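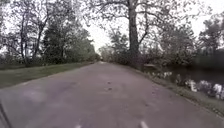
The drivable-surface layer in Gillalel, our local planner, has been rewritten twice since November, and the second rewrite is the one I am keeping. The old version took the per-pixel class output, projected it onto the ground plane, and marked a cell free if its top class was pavement. That fails on asphalt with uneven tone. On the path by the water, the lighter and darker patches pulled the pavement score down enough that single cells flipped to unknown, and the few small dark spots near the middle of the path came back as obstacles in some runs and as nothing in others. The grass edge on the left is a clean diagonal and was never a problem. The right side has pale flecks all over the bank, with water beyond it, and there the class boundary moved between updates.

The new layer stores log-odds per cell and never reads the top class. Each update adds a clamped increment, and the clamp is what took the time. With a loose clamp, a cell that had been pavement for a while needed too many contrary updates before it changed. With a tight one, the flicker came back. I ended up with separate clamps for the free and occupied directions, set in the config under the Clellitz profile. A cell can become occupied in 2 updates and needs 5 to become free again. The ratio was tuned on logs and I have no derivation for it.

Water gets its own rule. Bright reflections of an overcast sky score as pavement more often than I would like, and range returns over still water are sparse, so absence of an obstacle means very little there. Any cell whose free evidence comes only from the class output, with no ground return within the window, is now capped below the free threshold. The planner treats it as unknown and applies the unknown cost. This also caps a few legitimate cells at long range. I accept that, as the horizon is short enough that they are resolved before they matter.

On the control side, the cost for lateral offset used to be measured from the center of the free region. When the right boundary moved, the reference moved with it and the heading command oscillated. The reference is now fitted over a 100-cell window and rate limited. Steering is visibly calmer in the plots. Cross-track error is slightly worse in tight bends.

Replay tooling: Hou can now step a log one update at a time and dump the cell history for a selected cell. I should have written that first. Memory use is bounded at 500 updates per cell, and older entries are dropped without a warning, so check the start index before trusting a dump.

Still open: Nokley publishes the class output with the receive time in the header instead of the capture time. At walking speed the resulting offset is under one cell. Above that it smears the edges. The fix is on a branch and needs a message version bump, so old logs will have to be converted before they replay.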